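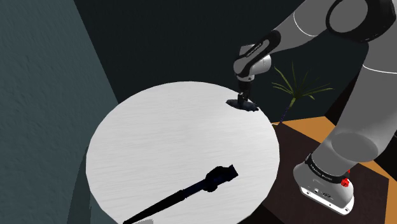
1. Introducción

El 4 de octubre de 2024 nuestro grupo asistió a la jornada de puertas abiertas del laboratorio de robótica Prendon, en el campus de Parkwood. La visita forma parte de la asignatura de Automatización y se pedía un informe con lo observado y una valoración. En este documento se recoge sobre todo la demostración del brazo en simulación, que fue la parte a la que dedicamos más tiempo.

2. Desarrollo de la visita

La sesión empezó con una charla corta sobre el proyecto Clirkness, que estudia cómo un brazo puede recoger objetos de una mesa sin que se le programe cada movimiento a mano. Después nos dividimos en dos turnos. En el nuestro éramos 18 estudiantes, y en la sala de ordenadores se veía bien la pantalla desde todos los puestos.

3. La demostración

El entorno simulado tiene una mesa redonda de color claro, con una veta de madera poco marcada. El robot está montado al lado, sobre una plataforma marrón oscuro con el borde anaranjado. Es un brazo gris y blanco con bandas negras en las articulaciones y una pinza negra pequeña de dos dedos. En la posición que analizamos, la pinza apunta hacia abajo y queda justo encima de un objeto oscuro, plano y de contorno irregular. Sobre la mesa hay además otro objeto alargado, parecido a un cepillo o a una herramienta, y detrás se ve una planta de hojas finas.

Un objeto tan plano es un caso difícil. Los dedos tienen poca altura para cerrar y, si la pinza baja de más, choca con la mesa. Los responsables nos explicaron que por eso ensayan primero en simulación: un choque no rompe nada y se puede repetir la prueba enseguida cambiando la posición de partida.

4. Datos facilitados

Según la hoja que nos entregaron, desde marzo se han ejecutado 1.693 intentos de agarre en simulación. De ellos, 1.190 se dieron por válidos. Los otros no se clasifican por tipo de fallo en la hoja, así que no hemos podido comparar las causas. Preguntamos por las pruebas con objetos planos y la respuesta fue que son casi 429, incluidas en el total.

5. Valoración

La visita nos sirvió para relacionar la cinemática inversa vista en clase con un caso concreto. Echamos en falta ver el mismo ejercicio en un brazo real, ya que el segundo laboratorio, el Chaudhary, no estaba incluido en el recorrido. También habría venido bien más tiempo para preguntas.

Para la práctica final proponemos repetir el ejercicio con un solo objeto plano y medir la altura mínima de la pinza respecto a la mesa.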